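Hortensia Benítez has fitted out meeting and work rooms for Surnden since the firm had a single floor. She now looks after the furniture and cabling for 56 of them, at the main building and at the Jindedgate site. We spoke about tables, mostly, and about where the power should go.

The standard room at Surnden has a long white table under a black ceiling. The choice of color was practical. "A white top returns light upward, so people's hands and papers are lit from both sides," Benítez said. "With a black ceiling you lose the bounce from above, and the table has to do that work." The light strips were specified at the same time as the tops. An earlier scheme, drawn up by Nicanor Ibarra, had gray tops and fewer fittings. It was tried in 2 rooms and dropped after complaints about reading small print.

Tops arrive from Tapia in sections and are joined on site. The joint is the weak point. Benítez allows no more than a hairline gap and rejects a section if the edge is chipped, even on the underside. Of the 382 sections delivered up to October, she sent back around 40.

Cable access is cut before delivery. A long recess is set into the surface, and power is brought up close to it. "People asked for outlets at every seat. We measured how they were used and most were never touched," she said. "One strip and a small box that can sit on the table covers it." The box is loose on purpose - it can be pulled toward whoever needs it and put back by the recess afterward.

She has less control over what happens next. Cables get left on the surface at the end of a session, and a coil that is not tied will open out within a day or two.

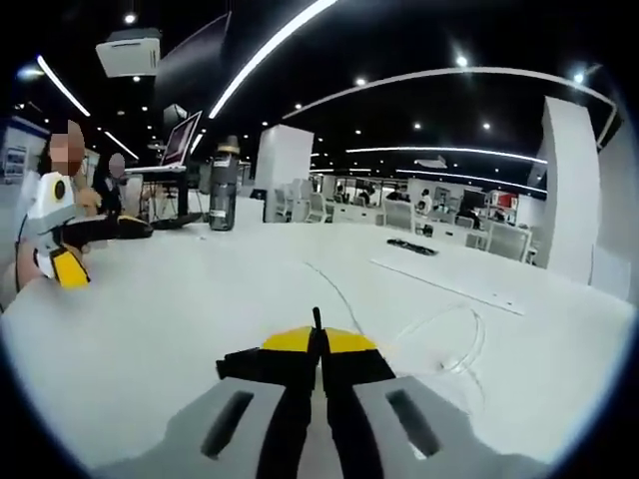
"I would sooner have a cable lying in plain sight than one pushed into the recess," Benítez said. "In the recess it gets pinched, and the jacket splits where you can't check it." Her instructions to staff run to half a page. Laptops go on a stand if the session is longer than an hour. Bottles need a lid. Tops are wiped with a damp cloth and no solvent, which clouds the finish.

The projectors stay on the ceiling for now. Valentina Navarrete, who handles purchasing, has asked for prices on wall screens from Ostitz. Benítez wants the mounting weights first, as several of the side walls already carry shelving and she does not have drawings for all of them.

Contact | © 2023 Surnden | Back to top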